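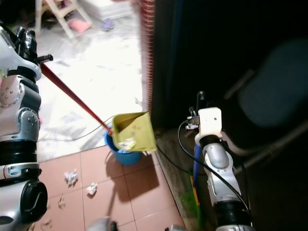
The left gripper holds the dustpan over the blue bucket, with a wad of paper still in the pan.

Two grippers, one broom: notes from the tile floor

Nov 7, 2022
By Usha Pillai

Search this site Enter keywords Go

We have been comparing two sets of gripper fingers on the two-arm machine, and the job we settled on was sweeping. The arms hold a dustpan and a broom, move some scraps into the pan and tip the pan out over a bucket. It is a dull job for a person and a fair test for a gripper, because a long handle shows up every weakness in the grip.

The two sets are the Banden fingers, which have flat hard pads, and the Stakach fingers, which have a shallow groove down the middle and a softer face. Both bolt onto the same mount. We left the arms, the control software and the speed limits alone and changed only the fingers, so any difference in the numbers should come from them. We ran 400 sweeps in all, 200 with each set. A person drove the arms by remote control the whole time. Nothing in this round was done by a trained policy.

A sweep counted as good if the scraps ended up in the bucket and neither tool had to be put back in the grippers by hand. Scraps left on the tiles at the end counted against the operator and went into a separate column, which I will write up when I have gone through it properly.

The Banden fingers needed a hand reset 79 times. Nearly all of those were the dustpan. The handle is round and smooth, and when the pan's lip catches a grout line the whole thing wants to turn in the grip. With flat pads there are only two narrow lines of contact, and once the handle starts to roll the operator can't get it back without setting the pan down. Turning up the grip force helped a little, but the motors ran warmer than I liked over a long session and we went back to the usual setting.

The Stakach fingers needed 3 resets, all on the broom side. The groove keeps the handle lined up, and the softer face seems to slow the roll enough for the operator to correct it. The price is that the handle has to be picked up at the right angle. If it goes in crooked, it stays crooked, and the operator has to let go and try again. That cost time at the start of many runs, and people who were new to the controls found it annoying.

Tipping the pan was the hardest part with either set. On the tiles, the floor carries some of the weight. In the air the wrist has to carry all of it, and the pan is at the far end of a long lever. We asked operators to stop for a moment before tipping — a slow start to the turn mattered more than a slow finish. Paper is a poor thing to tip, too. It is light and it hangs on to the plastic, so a pan that looks steep enough often isn't.
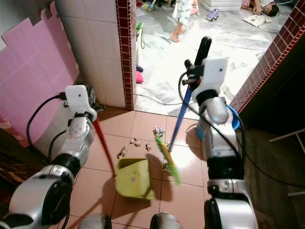

Broom in the right gripper, dustpan in the left, with the scraps between the pan and the doorway.

Sweeping itself went better than I expected. The broom arm does most of the moving and the pan arm mostly has to stay still, and staying still is something these arms do well. The trouble comes when both move together. New operators tend to chase the broom with the pan, and the scraps get pushed off to one side. The better habit is to set the pan, leave it, and make short strokes toward it. If a scrap gets past, move the pan once and start over.

Cameras made a difference as well. From the head view, the pan's lip can be hard to judge against the floor, mostly where the tiles are throwing back light. The wrist views are closer to the work, but they swing with the arm and take some getting used to. Our more practiced operators said they used the head view to line up the stroke and looked at the wrist view only when something was stuck. We tried lowering the exposure on the head camera for part of one session. It helped on the bright patches and made the dark side of the doorway useless, so we put it back.

We also had a short try with the Salgado controller in place of our usual one. Its hand grips are lighter and the trigger has a longer pull, which makes it easier to close on a handle gently. It drops its link if left alone for a few minutes and has to be paired again. I would not swap over yet, but I would like it for another week.

For now the Stakach fingers stay on. The Banden set is going back in its case for flat-sided objects, where it did well in our May round with boxes and books. Nernley has offered us a third set with a deeper groove, meant for tool handles, and those will get the same floor, the same broom and the same number of sweeps. If you want the run sheets before then, ask me and I will send the file. The column for the last two sessions is still missing the operator initials, so please check your own runs and fill them in.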